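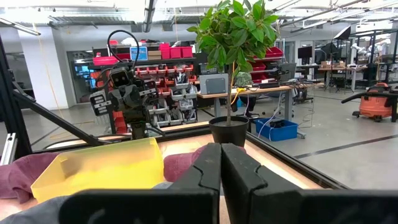
Reading time: 2 minutes
3/29/20

Sorting Caps and Looking After a Pot Plant
By Brândușa Cârstea

A cap is a soft hat with a brim at the front. The brim keeps the sun out of your eyes. The part that sits on your head is called the crown. Many caps have a strap at the back, so the same cap can fit a small head or a big one.

Caps pile up quickly. If they are all thrown in one heap, it is hard to find the one you want. Sorting fixes this. To sort things, you choose a rule and stick to it.

Colour is an easy rule to start with. You could put maroon caps in one tray and blue caps in another. Maroon is a dark brownish red. Some colours are tricky. An old blue cap may have faded so much that it looks nearly grey. Sunlight and washing both fade cloth. Decide where the faded ones go before you begin.

Trays are good for sorting because they are shallow and open at the top. A see-through tray lets you check what is inside from the side. Coloured plastic can be see-through too. The word for plastic that lets light in but looks cloudy or tinted is translucent. 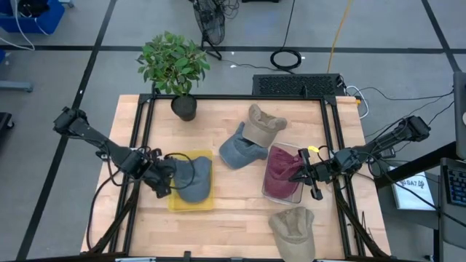 Caps keep their shape best when the crown is pushed out from the inside and the brim is left alone. Put each cap down flat, with nothing heavy on top. A crumpled crown can usually be smoothed with your fingers.

You can also sort by size, or by whose cap it is. At Mirkeck Primary, the lost property box is emptied every October, and the caps are sorted by the name written inside.

Plants on the table

A small indoor tree can live in a pot for years. Its trunk is thin and its leaves grow in a bunch at the top, which is also called a crown, just like the top of a cap. Glossy leaves have a waxy coat that helps them hold water.

Push a finger into the soil as far as the first knuckle. If the soil is dry, give the plant some water. If it is damp, wait. Wipe dusty leaves with a soft cloth. Move the caps away before you water.

Words to know
Brim: the stiff part at the front of a cap
Crown: the top of a cap, or the leafy top of a tree
Translucent: letting some light through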